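Início | Fóruns | Casa e Arrumação | Entrar | Registar

Caixa para cabos: uma só ou várias pequenas?

Iniciado por tomoyo_y, em agosto -- 59 respostas (a mostrar as mais votadas) -- 300 visualizações

tomoyo_y
Boas. Mudei de quarto e aproveitei para despejar a gaveta dos cabos, que já não fechava. Tenho carregadores de telemóveis que já não existem, extensões, auscultadores, cabos finos que não sei de onde vieram e alguns bons, grossos, que custaram dinheiro. Junto com isso apareceu tudo o que foi parar à mesma gaveta ao longo dos anos, de pilhas a fitas de embrulho.

Neste momento tenho uma caixa de cartão grande e baixa, com pegas dos lados, e a minha ideia era pôr tudo lá dentro e enfiá-la na prateleira de baixo da estante. A minha irmã acha que é trocar uma gaveta desarrumada por uma caixa desarrumada. Quem já passou por isto, o que fez? Uma caixa só ou várias pequenas?

A estante é uma Dreltham, com prateleiras fixas, por isso não posso mexer nas alturas.

k.shokri
Várias pequenas. Tive uma caixa única durante oito anos e nunca encontrei nada à primeira. Os cabos finos descem todos para o fundo e, quando se puxa um, vêm cinco.

Comprei na Arabzadeh umas caixas de plástico com tampa, das mais baratas, e escrevi por fora com marcador: USB, imagem, corrente, som. Não mexo nisso desde então.

pejman_h
Discordo. Com caixas pequenas há sempre uma categoria que não cabe e acaba-se por ter uma caixa chamada "vários", onde vai parar tudo. O problema nunca foi a caixa, é guardar os cabos soltos. Se cada um estiver enrolado e preso, podem estar todos juntos.

O cartão serve perfeitamente. Uso caixas de supermercado há anos, na garagem e dentro de casa.

k.shokri
Na garagem, cartão? Com humidade? Boa sorte.

pejman_h
A minha garagem é seca. E ela falou numa estante no quarto.

pouran.akbari
Trabalho em casa e tenho muitos cabos para guardar, por isso deixo o método que uso. Demora uma tarde na primeira vez e depois é só manter.

1. Tirar tudo para cima de uma mesa, incluindo o que não é cabo. Não vale a pena separar dentro da gaveta, perde-se tempo e ficam coisas esquecidas atrás. Eu uso a mesa da sala, que é escura, e os cabos claros vêem-se bem. Os pretos, menos.

2. Juntar os cabos finos iguais num molho só, com as fichas todas para o mesmo lado. Se estiverem enrolados uns nos outros, desfazer primeiro os nós. Puxar à força estraga o cabo junto à ficha. Um molho ocupa menos espaço que vários rolinhos e pega-se de uma vez.

3. Os cabos grossos, sobretudo os entrançados, ficam à parte, cada um em voltas largas e preso em dois sítios. Para isto qualquer coisa macia serve. Tenho uns atilhos felpudos cor-de-rosa que seguram muito bem e não marcam o cabo. A ponta fica de fora para se ver logo o que é. No meu é USB-C.

A caixa é de cartão, larga e baixa, com as pegas abertas nos lados. É vermelha, com letras japonesas douradas e um fruto verde às riscas. Fica com as letras de pernas para o ar, mas é para guardar coisas, tanto me faz. O peluche amarelo vai para outro lado e o copo com a película brilhante amarrotada é para embrulhos.

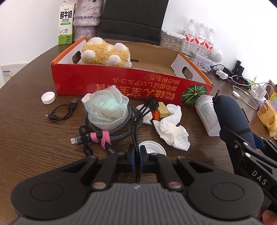 4. Só depois pôr na caixa. Os molhos finos ficam de um lado, deitados e paralelos, e os cabos grossos do outro, ao alto se a altura der. Não fazer camadas. Se precisar de uma segunda camada, a caixa está cheia e é altura de deitar alguma coisa fora.

5. Etiquetar só o que não se reconhece. Um pedaço de fita de papel dobrado sobre o cabo, junto à ficha, com o nome do aparelho. Quando o aparelho for embora, o cabo vai com ele.

6. Pilhas nunca na mesma caixa. Vão para um frasco ou para uma bolsa, longe de metal.

Em relação à pergunta inicial: uma caixa, desde que seja baixa. Numa caixa funda não resulta.

tomoyo_y
Obrigada, Pouran. A minha é parecida no tamanho, também baixa. Uma dúvida no passo 2: prendes o molho fino com alguma coisa ou fica só dobrado?

pouran.akbari
Prendo, com uma tira de velcro a meio. Se forem compridos, duas tiras. Não aperto muito, tem de dar para tirar um cabo sem desfazer o resto.

shahab.najafi
Sobre as tiras: as da Zorside vêm em rolo e cortam-se à medida. Comprei um rolo quando mudámos para a casa de Lillthorpe e ainda tenho metade. As que vêm já cortadas são curtas para cabos grossos.

Nunca usem abraçadeiras de plástico, das que se cortam com alicate. Cortei um cabo de rede assim.

k.shokri
Continuo a não perceber o molho. Se preciso de um cabo, quero tirar um cabo, e vou ter de abrir o velcro de cada vez. Com os cabos enrolados um a um tiro o que quero e fecho a tampa.

pouran.akbari
Se são cabos que usas todos os dias, tens razão, não devem ir em molho. Os meus do dia-a-dia estão no tampo da secretária, num suporte. O molho é para os que uso de dois em dois meses e que são todos iguais. Tanto faz qual sai.

k.shokri
Ok, assim já faz mais sentido. Para os iguais aceito. Para cabos diferentes não.

pejman_h
Uma nota sobre os cabos entrançados: dobrados em oito duram mais do que em voltas. As voltas vão torcendo o cabo sempre para o mesmo lado e ao fim de um tempo ele não assenta direito na mesa.

shahab.najafi
Isso é para cabos de som de vários metros. Num cabo de carregador curto não noto diferença nenhuma. Tenho um enrolado em voltas há dois anos e está igual.

pejman_h
Num curto nota-se menos, sim. Mas não custa nada fazer em oito.

shahab.najafi
Custa espaço. Em oito fica mais comprido e já não cabe atravessado na caixa.

tomoyo_y
Fiz ontem à noite, fica aqui o resultado. Comecei depois do jantar e acabei às onze e tal, com uma pausa.

Os finos: juntei os brancos num molho e os pretos noutro. Os que não carregavam nada foram para o saco da reciclagem eléctrica. Testei-os todos com o mesmo telemóvel antes de decidir.

Os grossos: em voltas, presos com elásticos de cabelo. Não tinha velcro em casa.

O que sobrou: as fitas de embrulho foram para uma lata, as pilhas para um frasco. Encontrei duas chaves que não abrem nada cá em casa.

A caixa: fiquei com a de cartão. Coube tudo numa camada e ainda sobra um canto. Na prateleira de baixo da Dreltham entra à justa, tenho de a inclinar um pouco para a tirar.

k.shokri
Se tens de inclinar, os molhos vão escorregar todos para um lado.

tomoyo_y
Já escorregaram um bocado. Estou a pensar numa divisória ao meio.

pejman_h
Corta uma aba de outra caixa com a largura certa e faz-lhe um vinco nas duas pontas, para formar um U. Fica de pé sozinha, não é preciso cola. Nas minhas faço assim.

pouran.akbari
Também uso uma divisória dessas. Só aconselho a não a fixar logo. Nas primeiras semanas muda-se muita coisa de lado.

k.shokri
Elásticos de cabelo com o tempo colam, os de borracha pelo menos. Os de tecido aguentam mais. Eu trocava por velcro quando puderes.

tomoyo_y
São de tecido. Mas vou ver as tiras em rolo de que o Shahab falou. Ainda tenho de arrumar os carregadores com transformador grande, que pus de parte num saco. Não cabem deitados em lado nenhum. Alguém tem solução para esses?

shahab.najafi
Enrola o fio à volta do transformador sem apertar, prende com velcro e põe-nos numa caixa de sapatos. E escreve a voltagem na tampa, que as letras deles são minúsculas.

k.shokri
Ou seja, uma segunda caixa pequena, como eu disse no início.

pejman_h
Uma segunda caixa não são várias.

tomoyo_y
Fica então a caixa de sapatos para os transformadores e a grande para o resto. Quando tiver a divisória feita volto cá.

23 pessoas acharam este tópico útil | Partilhar (8) | Comentar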